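Hand-held gripper keeps losing thin fabric

Posted by skutmont_shed, 18th May

Hi all, I'm building a pair of hand-held grippers at our shared workshop so I can record myself folding laundry and later teach the arms to do it. Towels are fine! T-shirts are driving me up the wall. I get a good pinch, start to lift, and the cloth slides out (three goes out of four on a bad evening). The fingers are the curved black ones, four screws in each.

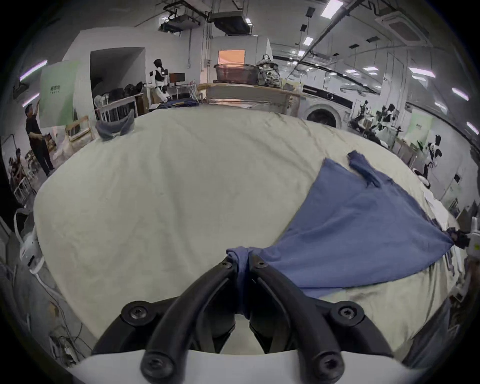 Blue top on the cream sheet, one gripper on a fold and the other at the right corner.

I've tried squeezing harder and it only makes my hand ache. Do I need new fingers, or is it me?

Roy Naylor
Bit of both, I'd say. Mine got loads better in April when I stuck thin silicone strip inside the tips, 2 mm stuff, cut a bit short so it doesn't peel. Also grab a proper bunch of cloth, not a single layer. And check your screws, mine work loose all the time and then the tips don't meet square.

okabe_fan
just buy new fingers

Lidon
What Roy said about the strip. I'd pull the sheet tight as well, mine used to ruck up and I'd pinch that along with the shirt.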